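Tuesday, late

Slept badly and was up before six, so I got to the laundry earlier than usual. Two loads done by breakfast. The machine stopped once in the middle of the second one and I had to turn the dial back and start it again. I should call Clumlow about it, but the last visit cost me 168 and they only looked at the hose.

Rain until lunch. I answered the letter from Shirazi and said no to the Saturday shifts for now. I can do weekdays through August and after that we will see. It took me three tries to write something short.

After lunch I did the clothes. My plan is to take one bag to Prirklow and no more than that, which means everything has to fold down small. Shirts went fast. The jeans are what take up the room, so I went over them again: legs together, seat tucked in, then over from the hem. The light blue pair is faded enough that I thought about leaving it behind, but those are soft and I know I will want them on the train. The good dark ones can stay in the closet. 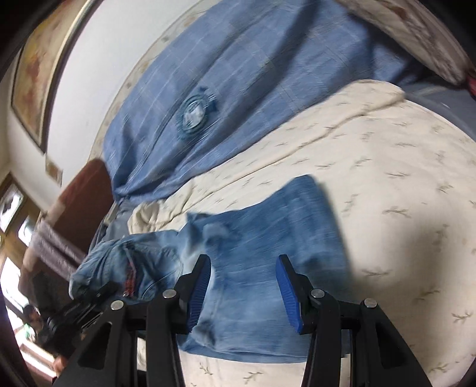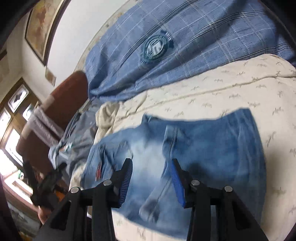
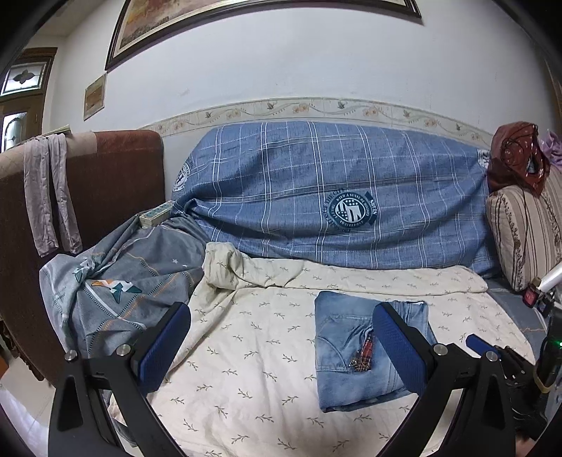
Blue jeans on the cream patterned bedding, Tuesday afternoon.

I have always folded on top of the covers because the table is too low for my back. The cream print needs ironing and I am not going to iron it. Mother would have. She did pillowcases, dish towels, even the cloth bags from the baker. I did hers for a while after she moved to the apartment, and then I stopped, and she never said a word about it.

Maëlle Bouchard called at four. She has the keys to the place in Prirklow and will leave them with the neighbor. The rent for the week is 232 with the linens, 200 without, so I said without and will bring my own. That means two sheets and a towel have to go in the same bag - I had not counted on that. I may have to give up the second sweater.

Walked to Juden for bread and stamps when the rain let up. They had no stamps. Came back by the canal and got my shoes muddy, the ones I meant to pack.

Soup for supper, then the radio. The bag is by the door with the shirts in it. Still to do: the medicine from the bathroom shelf, the phone charger, a book. I started two this month and finished neither, so I will take the thinner one.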